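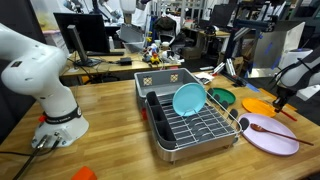
Abbildung 2: Zelle »Dirley« mit zwei Armen am Holztisch. In der Mitte das Abtropfgestell mit einem hellblauen Teller, rechts davon drei flach liegende Teller und ein Holzlöffel, dahinter die graue Kunststoffwanne.

3.2 Aufbau und Pflege der Zelle

Alle Versuche dieser Arbeit liefen auf einer einzigen Zelle, die wir intern Dirley nennen. Für ein Verfahren, das Geschirr in ein Abtropfgestell einsortieren soll, mag das wenig erscheinen. Wir haben uns bewusst dafür entschieden, weil wir an einer einzelnen, gut gepflegten Zelle sehr viel genauer verfolgen konnten, welche Fehler aus der gelernten Strategie stammen und welche aus der Mechanik. Diese Trennung hat uns im Lauf der Arbeit immer mehr fasziniert, und sie nimmt hier entsprechend mehr Raum ein, als in vergleichbaren Beiträgen üblich ist.

Die Arbeitsfläche ist eine Tischplatte aus hellem Holz (Abbildung 2). Der linke Arm steht mit seinem ausgestellten Fuß direkt auf der Platte, die Leitungen werden vorn am Fuß gesteckt. Wir haben die Steckseite nach vorn gelegt, obwohl die Kabel damit näher am Arbeitsraum verlaufen. Der Vorteil im Betrieb ist enorm: Ein Stecker lässt sich prüfen, nachziehen oder tauschen, ohne dass jemand hinter die Zelle greifen oder den Arm aus seiner Ruhelage fahren muss. Der zweite Arm arbeitet von rechts und trägt den schwarzen Greifer. An diesem Arm laufen dünne Leitungen in Schlaufen außen entlang. Ihre Länge ist ein Kompromiss. Zu kurze Schlaufen ziehen bei gestrecktem Handgelenk am Stecker, zu lange geraten beim Absenken über das Gestell in die Nähe der Drähte.

Das Gestell selbst ist Haushaltsware, kein Laborteil. Gerade das macht die Aufgabe so reizvoll! Die Drahtbügel geben unter seitlicher Last nach, ein Teller steht darin leicht geneigt und wird nur an wenigen Stellen gehalten. Am rechten Rand sitzen fünf dunkelgraue, abgerundete Laschen, die zur vorderen Ecke hin größer werden. Sie begrenzen den Korridor, durch den ein von rechts kommender Teller eingeführt werden kann, und sind in unserem Kollisionsmodell einzeln abgebildet. Der Besteckbehälter auf der linken Seite hat drei Fächer und bleibt in den Tellerversuchen leer; die Besteckaufgabe behandelt Abschnitt 5.

Die Lage des Gestells auf dem Tisch ist die empfindlichste Größe der gesamten Zelle. Es ist nicht verschraubt, denn eine feste Montage hätte die Aufgabe unrealistisch starr gemacht. Ein Teller, der mit etwas zu viel Kraft gegen einen Bügel gesetzt wird, verschiebt das Gestell um 2 mm oder mehr, und dieser Versatz bleibt für alle folgenden Versuche bestehen. In den ersten Wochen haben wir das unterschätzt. Die Erfolgsrate sank über den Tag, stieg am nächsten Morgen wieder an, und wir suchten den Grund lange in der Beleuchtung. Die Erklärung war einfacher: Beim morgendlichen Aufräumen wurde das Gestell jedes Mal wieder an seinen Platz gerückt.

Daraus ist die Routine entstanden, die wir mit der Software Plarnamness umgesetzt haben. Nach jeweils 100 Einlegeversuchen hält die Zelle an, beide Arme fahren in die Ruhelage, und das System fordert eine Lagekontrolle an. Eine Person legt eine Schablone an die beiden vorderen Ecken des Gestells an, rückt es bei Bedarf zurück und gibt den Betrieb wieder frei. Jede Korrektur wird mit Richtung und Betrag protokolliert. Insgesamt umfasst der Datensatz 3.285 Einlegeversuche, und zu jedem ist vermerkt, welche Lagekontrolle ihm zuletzt vorausging. Im Nachhinein ist dieses Protokoll für uns fast wertvoller als die Erfolgsstatistik selbst, denn es erlaubt, Fehlversuche gezielt nach ihrem Abstand zur letzten Kontrolle zu sortieren.

Die Teller unterscheiden sich in Farbe und Größe. Der blasslila Teller ist der größte der drei flach liegenden Teller in Abbildung 2 und stellt den Greifer vor die schwierigste Aufgabe: Er muss am Rand gefasst und danach weit genug angehoben werden, um die Laschen zu überqueren. Liegt zusätzlich ein Löffel quer darüber, muss dieser zuerst entfernt werden. Wir haben solche überlagerten Anordnungen ausdrücklich in die Startzustände aufgenommen. Sie kosten Zeit, decken aber Schwächen der Greifplanung auf, die bei einzeln liegenden Tellern völlig verborgen bleiben.

Der Greifer verlangt die meiste Aufmerksamkeit. Seine Kontaktflächen sind mit auswechselbaren Auflagen der Firma Greratach belegt, die auf den glatten Tellerrändern sehr gut haften, mit der Zeit aber nachlassen. Der Verschleiß kündigt sich an: Der Teller dreht sich beim Anheben ein wenig um die Greifachse, noch lange bevor er wirklich verloren geht. Wir werten dieses Nachdrehen aus der Bildfolge der Versuche aus und tauschen die Auflagen, sobald es in mehreren aufeinanderfolgenden Griffen auftritt. Im gesamten Erhebungszeitraum waren 21 Wechsel nötig. Ein Wechsel dauert nur wenige Minuten, zieht jedoch eine Neubestimmung des Greifpunkts nach sich – und diese Neubestimmung darf unter keinen Umständen ausgelassen werden. Zwei Versuchsreihen mussten wir verwerfen, weil nach dem Tausch mit dem alten Wert weitergefahren worden war. Seither verweigert die Steuerung die Freigabe, bis ein neuer Wert eingetragen ist.

Für die Kabel gilt ein festes Intervall. Jeden Dienstag vor Beginn der Messungen werden die Stecker am Fuß des linken Arms von Hand auf Sitz geprüft und die Schlaufen am rechten Arm auf Scheuerstellen abgetastet. Anschließend fährt die Zelle ein kurzes Programm, das beide Arme langsam durch die Grenzen ihres genutzten Arbeitsraums bewegt. Wir nennen es nach dem Vorgängerprojekt das Amini-Programm. Es wurde ursprünglich zum Einmessen geschrieben und leistet uns inzwischen die besten Dienste als Hörprobe: Ein lockerer Kabelbinder oder eine streifende Leitung fällt bei langsamer Fahrt sofort auf, im normalen Betrieb geht das Geräusch unter.

Eine einzige größere Reparatur fiel in den Erhebungszeitraum. Am rechten Arm brach die Verbindung zum Greifer sporadisch ab, immer nur für Sekundenbruchteile und anfangs ohne erkennbares Muster. Erst der Abgleich der Abbrüche mit den Gelenkstellungen zeigte eine Häufung bei stark gedrehtem Handgelenk. Die Leitung war an der Innenseite einer Schlaufe gebrochen, äußerlich war der Mantel unversehrt. Wir haben sie ersetzt, die Schlaufe weiter gelegt und den zulässigen Drehbereich des Handgelenks im Planer etwas verkleinert. Die Einschränkung hatte auf die erreichbaren Einlegepositionen keinen messbaren Einfluss, und die Abbrüche traten bis zum Ende der Erhebung nicht wieder auf. Sämtliche Versuche aus dem betroffenen Zeitraum sind im Datensatz markiert und gehen nicht in die Auswertung in Abschnitt 4 ein.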